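Sekia packing hall gets robot arms on the evening shift

The company Sekia has started to use two robot arms in its packing hall in Giltside, where tableware and small kitchen goods are put in boxes for shops in the region. The arms work on the evening shift only. In the daytime the tables are still run by hand, as they were before, and the company says this will stay so at least until spring.

The hall has 30 workers in packing. According to the company, none of them lost a job when the arms came, but for many of them the work is not the same as last year. Four people from the old evening team now have a new task, which in the hall is called "tending." They fill the trays, check the pieces that the arms put aside, and decide if a piece can be packed or must go back to the shelf. Two others moved to the day shift at their own wish.

The arms were installed by Kuusisto, a small firm that also did the conveyor in the Prilbridge warehouse. Each arm has a small camera close to the gripper, and the tenders can follow its view on a screen beside the table.

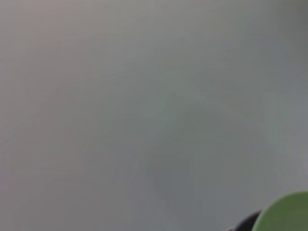 Giltside, 9/11/19

Learning to read this screen was the hardest part of the training, say workers who took it. At close range the picture is soft, and often there is not much in it except gray and a bit of color in one corner, such as the round edge of something light green. A new tender wants to stop the arm each time this happens. After some shifts, the workers say, one begins to know when to wait and when to press the button.

The training took two weeks and was paid at the normal rate. It was given in the hall, between the tables, by one person from Kuusisto and one packer with long experience who had tried the arms during the summer. A written guide exists too, but several workers told us that they use it little. They prefer to ask each other.

What the workers like most is that there is less bending and lifting. In the old way a packer on the evening shift took every bowl and cup from a low crate, turned it to look for cracks, and placed it in the box. Now the crates are lifted to the height of the table by a machine, and the tender handles only the pieces which the arm did not accept. Several people said that their shoulders feel better at the end of the shift. One of them added that her feet feel worse, for she stands longer in the same place. The company has ordered rubber mats, and they should be in the hall this month.

There are also complaints. The arms are slower than a trained packer, and when one of them stops, the boxes behind it stop too. On a good evening an arm can pack up to 200 boxes. On a bad one the tenders finish the rest by hand, and this was not counted in the work plan at the beginning. After talks in the fall the plan was changed, and one more person now stays with the team until the last truck is loaded.

Another question is the noise. The arms themselves are quiet, but the warning tone is sharp and comes often. Workers asked for a lamp in place of the tone, and Kuusisto has put in a lamp at one of the tables as a trial. The tone can still be heard at the other.

Some workers miss the talk. Before, the evening team stood in a row on both sides of a long table and it was easy to speak across it. The tenders now stand farther apart, each with a screen, and they meet mostly in the break. The break was made five minutes longer at their request.

The pay for tending is a little higher than for packing. The difference was agreed for one year, and after this time both sides will look at it again. The workers' representatives want the higher pay to become permanent and to include the people who replace a tender during sickness or vacation. The company has not answered to this yet.

Sekia says it has no decision about more arms. The Prilbridge warehouse has asked to see how the work goes in Giltside, and a group of packers from there will visit the evening shift in November. They will spend one full shift at the tables and can try the tending themselves.

Packers in Giltside who want to join the next training can put their name on the list at the shift office, or call the internal number 1632. Experience with computers is not needed.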